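Reading a working timetable: notes for session 7

Right, these are my notes for the timetable session, tidied up a bit so you can follow them if you missed it. Bring a pencil and a ruler next time as well, please, as we'll be drawing train graphs and I am not lending mine out again!

We're using the Falumero branch all the way through this half of the course. It's single track from Falumero Junction to Salden, with a passing loop at Redier and a little unstaffed halt at Saragih. I like it for teaching because you can hold the whole line in your head at once, and because almost every mistake you can make in a timetable shows up on it very quickly.

Public times and working times

The timetable on the station wall is the public one. It tells passengers when to turn up, and that's more or less all it does. The working timetable is the one the staff use, and it has a lot more in it: passing times at places where the train doesn't stop, empty runs, engineering trains, and time allowed for waiting at the loop.

So when the public sheet says the train leaves Redier at 10:14 and the working sheet says it arrives there at 10:07, those don't clash. The train sits in the loop for 7 minutes waiting for the one coming the other way. Passengers joining at Redier only need the 10:14. The signaller needs both, and so do you if you want to work out where the slack is.

A few people last week mixed up the arrival column and the passing column. If there's a time in the passing column, the train is not booked to stop. Write that in the margin of your copy until it sticks (I had it pencilled in mine for years).

Train numbers

On this branch the numbers going away from the junction are odd and the numbers coming back are even. Train 243 therefore runs towards Salden, and you know that before you've looked at a single time. Other lines do it the other way round, or use letters, or do something quite mad with the first digit, so always read the notes page at the front before you start guessing.

Etelka Balogh asked whether a train keeps its number if it's running late. It does. The number belongs to the booked path, so train 243 is still train 243 when it rolls in at half past.
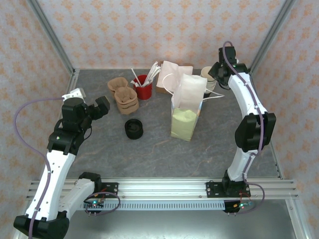

Two arms mounted at the front rail of a tabletop workspace.

Station codes

Our course sheets use short codes in the left-hand column. I've used FJN for the junction, RDR for Redier, SGH for Saragih and SLD for Salden. Learn them now and the graphs will be much less of a slog. Codes do not always match the first letters of the name, and you can get two places with nearly the same one, so copy them carefully. Marianna Duda had a lovely neat graph last week with every train going to the wrong end of the line, all from one swapped pair of codes.

Turnround time

When a train gets to Salden it can't just bounce straight back. The driver has to change ends, passengers have to get off and on, and you want a bit of spare in case it came in late. We're allowing 10 minutes as the minimum turnround in all our exercises. If your plan gives less than that, it fails, even if it looks beautiful on paper.

Saragih is easier. It's a plain stop in both directions and we allow 2 minutes there in the June timetable, which is generous for a halt with one short platform, but there's a school party that uses it and they take their time with the bags.

Crossing at the loop

This is the bit people find fiddly, so go slowly. Only one train can be on each single-track section at a time. That means the two trains have to meet at Redier and nowhere else. Start with the train you can't move, usually the one with a main line connection at the junction, and draw its line first. Then draw the other one and see where the two lines cross. If they cross at Redier, well done. If they cross halfway to Saragih you have two trains nose to nose, and one of them has to start earlier or wait longer.

Don't fix it by making the train go faster! I get this every single year. The running times are what they are, and you can only change the departure or the wait.

To do before the next session

Finish the blank columns on sheet B, both directions, using the minimum turnround at Salden.

Mark every crossing at Redier with a small circle and write both train numbers beside it.

Find one place in the June timetable where a late arrival at Salden would make the return train late too, and jot down how late it would need to be. We'll start with those, so have your working with you as well as the answer.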